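Revised June 8, 2019. Replaces the November sheet supplied with the Ninby starter box.

## 4. Preparing and testing your water

Read this section before you put any fish, snails or shrimp in the tank. It applies to the Ninby 65, which holds 65 litres when filled to the line. You will need the Kunden test kit, a clean bucket and a timer.

### 4.1 Treating tap water

1. Rinse the bucket with plain water. Do not use washing-up liquid, even if you mean to rinse it out afterwards.
2. Fill the bucket from the cold tap and add conditioner at the dose printed on the bottle.
3. Stir, then leave it to stand for 3 minutes.
4. Pour slowly on to a saucer placed on the gravel, so that the gravel stays where it is.
5. Repeat until the water reaches the fill line. Remove the saucer.
6. Switch on the filter. Cloudiness on the first day is normal and clears by itself.

**Caution:** The heater must be unplugged whenever the water is below the mark on its side. Wait 15 minutes after unplugging before you lower the level.

### 4.2 Taking a sample

1. Turn off the air pump, if fitted. Leave the filter running.
2. Take the sample from the middle of the tank, well below the surface. Water skimmed from the top gives poor readings.
3. Rinse the sample beaker twice with tank water and throw the rinsings away.
4. Fill the beaker part of the way. You need enough for all the tests you plan to do, plus a little spare.
5. Stand the beaker next to the tube rack on a flat surface, away from the edge and out of direct sun.

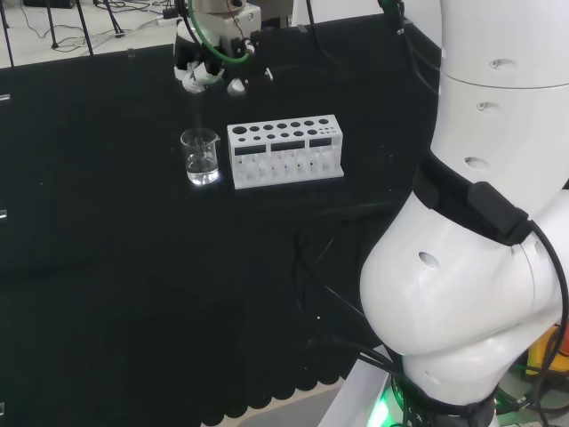 ### 4.3 Running the tests

Test in this order: pH, ammonia, nitrite, nitrate. Use a separate tube for each one.

1. Fill the tube to its line. Read the level at eye height.
2. Hold the dropper bottle upside down and straight. A tilted bottle gives drops of uneven size.
3. Add the drops stated on the card for that test.
4. Cap the tube and turn it over gently until the colour is even. Do not put a finger over the end.
5. Stand it in the rack and start the timer.
6. When the time is up, hold the tube against the white part of the card in daylight and write down the nearest match.

**Note:** The second nitrate bottle settles in storage. Shake it hard for 2 minutes before use, or the reading will come out too low.

**Caution:** The nitrate liquids irritate skin and eyes. Keep them away from children and wash your hands after testing.

### 4.4 When to add fish

Do not add fish until ammonia and nitrite have both read zero on 3 tests in a row, taken on separate days. In a new tank this often takes several weeks. A rising nitrate reading during this time is expected.

If ammonia is still present after fish have been added, change a quarter of the water, feed less and test again the next day.

Empty the tubes down the sink, never back into the tank. Rinse them with tap water and leave them to dry upside down with the caps off.

Replacement bottles and cards can be ordered from Stallance under part number 300. Mark your letter for Ona Petrauskas, Spares.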